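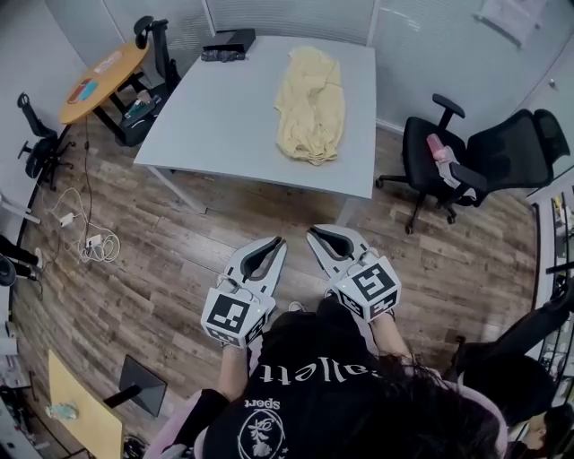
Start | Küche | Wäsche | Werkstatt | Fragen

Tücher falten auf einem freien Tisch

Viele Leute falten Wäsche auf dem Bett. Ich habe das auch lange gemacht und hatte am Abend immer Schmerzen im Rücken. Seit Februar falte ich am Tisch, und zwar im Sitzen, mit einem Stuhl, der Armlehnen hat. Für kleine Sachen wie Tücher, Lappen und Servietten geht das sehr gut.

Zuerst den Tisch leer machen. Kartons und Taschen kommen auf einen anderen Tisch oder darunter. Mein Tisch ist 100 cm lang und 45 cm tief, das reicht für Geschirrtücher, aber nicht für Bettwäsche.

Ein zerknittertes Tuch nicht gleich falten. Ich nehme es an zwei Ecken, schüttle es einmal kräftig und lege es flach hin. Dann streiche ich mit der Hand von der Mitte nach außen. Wenn das Tuch sich der Länge nach zusammengerollt hat, ziehe ich zuerst an den kurzen Seiten, dann an den langen.

Danach wird es in der Länge gefaltet, 3 Teile übereinander, und am Ende einmal quer. So stehen die Tücher in der Schublade aufrecht und man sieht jedes.

Helle und dunkle Stoffe lege ich getrennt. Dunkelgraue Lappen verlieren Fusseln, und auf einem gelben Tuch sieht man sie sofort.

Noch ein Wort zum Boden: Kabel und Steckerleisten bitte zur Wand schieben, bevor man mit dem Wäschekorb kommt. Ich bin einmal hängen geblieben und habe einen Korb mit sauberen Sachen auf die Dielen geworfen. Alles musste noch einmal in die Maschine.

Kommentare (2)

Brendan Ó Dálaigh: Danke, das mit den kurzen Seiten wusste ich nicht. Geht das auch bei Leinen?

Wäschefee: Bei Leinen nur, wenn es noch ein wenig feucht ist. Trocken bleibt bei mir jede Falte drin.

Kontakt | © Rolia Haushaltstipps, März 2020 | Nach oben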